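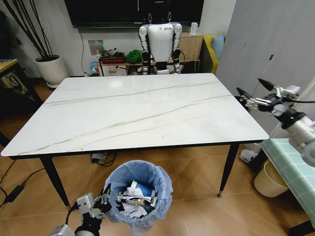 The marble-look table in the Drurstead show apartment, with the television on the wall behind.

The man who sells the Luma table has been in furniture for 51 months and says the top is the whole point. "People touch it before they sit down," he told me. I touched it. It felt like a tabletop.

Is it marble? "Marble-look," he said, a little quickly. The veins run on the diagonal, gray-brown on glossy white, and he called them "calming." I asked what happens when someone sets down a hot pan. "We recommend a mat."

The price is 3000 dollars, chairs extra. A buyer can pay it off over eight months, he pointed out, as if that made it smaller.

I was more interested in the low wooden shelf along the back wall, crowded the way shelves get in any home. "That's storage," he said. So why is the table bare? He thought this over. "A table should be able to breathe." Mine at home has mail on it — it seems to breathe fine.

He did concede one thing. The gloss shows glare near the back edge, and fingerprints too, he said. "You wipe it." How often? "Depends how much it bothers you."

The apartment is open Saturday.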